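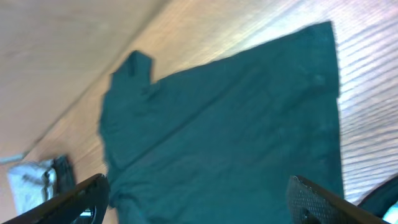
Talks > Members' evenings > Speaker notes

Do "care" claims on clothes mean anything? Notes for the December evening

Start on time, whoever is still at the coffee. Two slides only, the rest is talking.

Open with the label question. Ask who has read the care label on what they're wearing. Wait. Don't rescue the silence. Then ask who has bought something because the hang tag said it would last longer. More hands, I expect.

What I'm going to argue: most promises about how long clothes last are written so that they can't be checked. I'm not saying the clothes are bad. Some of them are very good. I'm saying the sentence on the tag won't help you tell which.

First case, Nokness. The T-shirt I bought said "tested for lasting color." Tested how? I wrote and asked. The reply thanked me for my interest in lasting color. I wrote again and got a link to the page I had been reading when I wrote the first time. (Read both replies aloud, they're short. Don't do a voice.)

Point to make: "tested" tells you a test took place. It doesn't tell you the result. I was tested in French for years.

Second case, Flillanik, the wash additive. Claims to make cotton "feel new for longer." New compared to what, and who did the feeling? The bottle costs enough that people want it to work, me included. I used it for a whole summer and thought my shirts were softer. I had also changed dryers in July. So I have no idea, and neither does anyone who writes a five-star review after one load.

Slow down here. This is the part people argue with at the end.

Third case, Żak work pants. They do give a number: 500 wash cycles. Good, a number. But the leaflet doesn't say at what temperature, with what else in the drum, or what counted as still fine at the end. A pair of pants can survive 500 washes and be something you would only wear to paint a fence. If you wash once a week that's more than nine years, and I would like to meet the person at the company who has been there to see it.

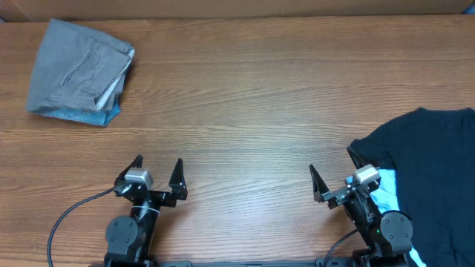
Wiesława Czarnecka wrote back after reading the draft that I was being too hard on Żak, that a number with no method is still better than a nice word, and that a company willing to print 500 has at least given its customers something to complain with. Fair. I've left the section as it was but I'll read her objection out, and I half agree with it.

Next: price. People assume the expensive one lasts. My own receipts don't settle it. Jacket from the Stevislow outlet, 345, zipper gone in the second winter. Jacket from the same rack, 310, still going. That proves nothing, it's two jackets. Say so before someone in the back row says it for me.

What would convince me? A stated method. A stated failure point. Results for the item you can buy, in the color you can buy it in. Also somebody other than the seller doing the washing. I've asked 3 brands for this and I'm still waiting on all of them.

If there's time: the "cold wash saves your clothes" advice. Sounds reasonable, may well be right. Everyone repeats it and I couldn't get one person I asked to tell me where they'd read it. Keep this short, I got stuck on it in rehearsal and lost the thread.

Skip the microfiber section unless asked.

What I do myself, since it always comes up: look at the seams inside out in the shop, pull gently at the buttons, ignore the tag. I can't prove that works either.

Questions until 8:30, then the chairs need stacking.

Comments (3)

Pia: I was at this one. The bit about the two replies was the best part. I'd have liked to hear the microfiber section.

oldflannel: You wave away the additive too quickly. Try half your towels with it and half without, same dryer. It isn't hard to do.

Marten R.: Did any of the brands ever write back?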